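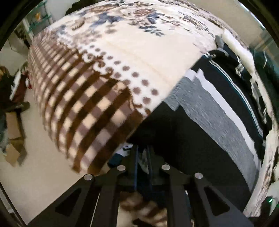
The cream quilt with the gingham, sharing its space with a black striped track-style top or bottom (I'm not saying which).

February is quilt month at my house, mostly since that's when I finally get sick of looking at the pile. So this month's item is all about bedding, and if you came for the soup recipe it's been bumped to the next one, sorry!

I've had a soft spot for printed quilts forever. The one up top is my favorite kind, the kind that can't pick a pattern. There's a floral band in slate blue and beige, then little brown dots, then a brown and cream check with a scalloped border where the two meet. My aunt would have called it busy. I think it's cheerful, and it goes with every pillowcase I own because there's always some corner of it that matches.

A few of you wrote in after the last issue asking how I wash something that size. My home machine can't handle it, so I take the big ones over to Drilau, the laundromat on Gethin Street, and use the front loader at the far end. Cold water, half the soap you think you need, and nothing else in with it. I learned that last part after a black sock turned a perfectly good white sheet the color of dishwater. Dark clothes get their own load now – no exceptions, even for one pair of track pants.

Drying takes patience. I do low heat and stop it every so often to pull the quilt out, flip it over and shake it, otherwise the middle stays damp and you find out about it at bedtime. Go before 11 in the morning if you can. After that the line for the big dryers is out of hand.

For storage I gave up on the vacuum bags. Mine left creases in the batting that took weeks to relax! Now I fold in thirds the long way, roll it up loosely and slide it into an old cotton pillowcase. I refold everything when the seasons change, and I try to fold on different lines each time so the print doesn't wear in one spot.

Oh, and the Trirnora linen swap is on again at the end of the month. Bring clean quilts, blankets and sheets, any size. Last year I came home with more than I brought – I'm going to try very hard not to do that again.

More from the newsletter
Mending a scalloped edge by hand
What I keep in the Steltis cabinet
13 ways to use up old pillowcases
Flannel or percale? Your answers
Soup for a cold night (coming next issue)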